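# The co-op that put its float in coins

June 2021

Started with a phone call I nearly didn't take. Bad line, windy. Ming-te Chiang was standing in the carpark of the Clelville grain depot and wanted to know if I'd heard what Andano was doing that morning. I hadn't. Down 25 per cent, he said, and it wasn't even smoko.

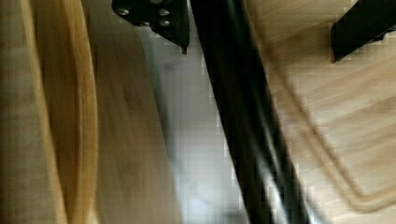
*Close quarters: a black bracket and four silver screws.*

Andano, for those who've had the good sense to stay out of it, is a token. You buy it, you lock it up, it pays you more of itself. The rate on offer in April was generous enough that people in Clelville were talking about it at the bakery. Not tech people. Fencing contractors, a retired vet, a bloke who sells pumps.

And the Hemusstead Growers' Co-operative, 146 members, mostly stone fruit and a bit of barley, which had put part of its season float in.

The float is dull money. Sits there between harvest payments, covers diesel, covers bins, covers the odd member who gets paid late by a packer. Term deposits used to do the job. But term deposits are paying next to nothing and have been for ages, and somebody at the autumn meeting asked the question everyone asks. Why are we letting it rot?

Chiang does the co-op's books. Has done since he sold his own block. He voted against, and says so a bit quickly, then goes back and says he didn't vote against very hard.

"I asked where the yield came from. I got a diagram. I've seen a lot of diagrams."

I've seen the diagram too. Arrows going round. New deposits come in one side, rewards go out the other, and there's a box in the middle labelled liquidity. What's missing is a customer. Nobody in it is buying a peach.

To be fair to the members, and I want to be, it wasn't a crazy punt on the day. Prices had been climbing for months. The exchange they used, Huang, had a proper office and a phone number that a person answered. The first payout landed on time, so did the second. They were cautious by the standards of the thing. Capped it, wrote the cap down, made it need 2 signatures to go over.

What they didn't write down was how to get out.

This is the part that gets skipped in the price stories. When Andano started sliding, the co-op's coins were locked. Staked, in the jargon, with a waiting period before you could pull them. So Chiang logged in, pressed the button to unstake, and then watched the price for the whole of the waiting period with no way to sell. Like putting in for a withdrawal at the bank and being told your dollars will be turned back into dollars later, at whatever a dollar is worth by then.

He kept a notebook. Price on the left, time on the right, his handwriting getting worse down the page. There was a bounce one evening and members rang him to say cancel it, leave it in. He let those calls go to voicemail.

Then the exchange itself got slow. Huang put up a notice about heavy traffic. Log-ins failing, the app spinning. The phone number went to music. It came good after a while and the co-op got its money out, or got out what the coins were then worth, minus fees, minus a $3,000 network and conversion charge that Chiang is still arguing over. The exchange didn't reply to my questions before we went to print.

What's left? Enough to run the packing shed. Not enough to replace the forklift this year. Chiang wouldn't give me the final loss and said the members should hear it from him first, at the meeting, which seems right.

I went out there expecting anger and got something more like tiredness. One grower told me she'd lost more to hail. Another is buying again, with his own money, because it's cheap now. He may be right! He was quite cheerful about it. Showed me the chart on his phone, standing in the rows, and pointed to where he reckoned the bottom was.

There's a tax mess to come as well. Every reward payout probably counts as income on the day it arrived, at the price that day, and those were good days. So the co-op could owe tax on money that has since mostly evaporated. The accountant in town had never done one before. She's charging by the hour and has warned them of teh fact.

A few small things have changed. The rules now say float money has to be reachable by the next business day, in Australian dollars. Any member can ask to see the balance. The cap's gone becuase there's nothing left for it to cap.

Chiang still has the app. Says he needs it for the records. When I left he was at the desk copying payout dates into a spreadsheet, one at a time, and he'd got as far as the end of April.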